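Furemance Help > House and Storage > Entry and Living Room > Shoe racks

Open shoe rack on living room carpet – how should I arrange slides, and how do I stop it rocking?

Jana Rothe
Posted 25/12/2020

We don't have an entryway in this apartment. The front door opens straight into the living room, so the shoe rack has to live in there with everything else. It's a Plulmont rack with pale wood shelves and a black metal frame. I paid 55 dollars for it and I'm happy with how it looks, but I have two problems.

First, the slides. We wear them around the apartment and everybody kicks them off on the way to the couch. I started putting them on the rack, light ones and the gray-lilac on top and the pink ones on the shelf under that, and left the boards at the bottom bare for now. They never stay lined up. They're so low and light that one bump sends them sideways, and a single always ends up at the other end from its partner. Toes out or heels out? Should I keep them on the top or put them at the bottom and save the top for something else?

Second, the rack stands on carpet and it rocks a little when you pull something off the top shelf. The armchair is right beside it on one side and there is a white cabinet on the other, so I can't move it very far. There are also some black cables on the carpet between the rack and the stool that I would like to get out of the way.

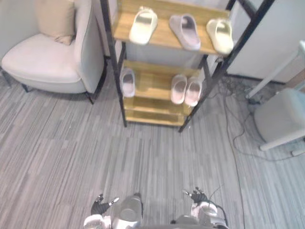 Do slides need as much height between shelves as regular shoes?

They need much less. A gap of 8 inches is more than enough for flat slides, and you can save the taller spaces for sneakers and ankle boots.

That part I worked out from an older thread on here, so the height isn't my problem. It's mostly the order and the rocking. I would like to avoid screwing anything into the wall because we rent. Thank you in advance.

Gunvor Haugland
Accepted reply

I'd change which shelf does what before buying anything.

The things you wear every day should go where you can reach them without bending much, so your slides are fine on the top. The trouble is having loose singles up there. Put both halves of a pair down touching each other, then leave a finger's width before the next pair. If you space every slide evenly along the board you can't tell at a glance which ones belong together, and people will set theirs down anywhere.

Toes out or heels out doesn't matter for the shoes. Toes out looks tidier to me with slides because the strap is toward the front and you can pick them up by it. Heels out is quicker if you like to drop them on the floor and step straight in. Pick one and have the whole household do it the same way. Mixed directions are what make a rack look messy even when it's half empty.

For shoes that skid, cut a strip of rubber shelf liner to the depth of the board. Get the open mesh kind. Don't glue it. Grit falls through the holes, and you lift the strip and wipe the wood every couple of weeks. It comes off the roll easily with kitchen scissors.

Put the heavy shoes on the bottom boards you're leaving bare. Boots, winter shoes, anything with a thick sole. Weight down low will help with the rocking more than you'd expect, and right now all of your weight is up high, even if slides don't weigh much.

As for the carpet, do this in order:

1. Take everything off and push down on each corner of the top shelf to find the one that sinks.
2. Tighten all the frame bolts with the rack standing where it's going to stay. Tightened on a hard floor and then moved to carpet, mine went crooked again.
3. If one foot still sinks, put a flat furniture cup under it. Use the same cup under the other feet too, or you'll only move the wobble around.
4. Leave a little room between the rack and the armchair so that people sitting down don't nudge the post.

A cheaper version of step 3 is a thin board under the whole rack, cut slightly bigger than the base. It also catches dirt. I used one for years in our old place in Fornusitz, where the living room was 300 square feet of deep pile and nothing stood straight on it.
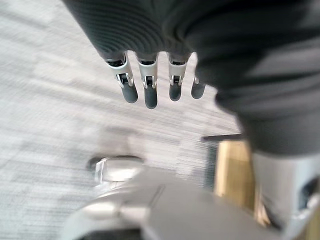 Streaky gray carpet, light and darker lines

With a pattern like that a gray or white board would blend in fine, so you may not need to match it to the wood.

Tagle
Reply

just use a basket. we had a rack and the kids never used it. slides go in the basket, good shoes go in the closet, done

Jana Rothe
Comment on the reply by Gunvor Haugland

I tightened the bolts in place and two of them took nearly a full turn, so that was a good part of it. Boots are on the bottom now. I'll look for the mesh liner next time I'm at the hardware store. A basket would be full of everyone's shoes in a day here, but thanks anyway.

What would you do with the cables?

Gunvor Haugland
Comment

Run them along the wall behind the rack if they'll reach, and hold them together with fabric hook-and-loop ties. I wouldn't tie them to the rack itself. Every time somebody shifts the rack to vacuum they'll pull on the plug. Keep them out from under the feet as well – a cable under one foot will make it rock all over again.

Contact Furemance Help | Copyright Furemance | Back to top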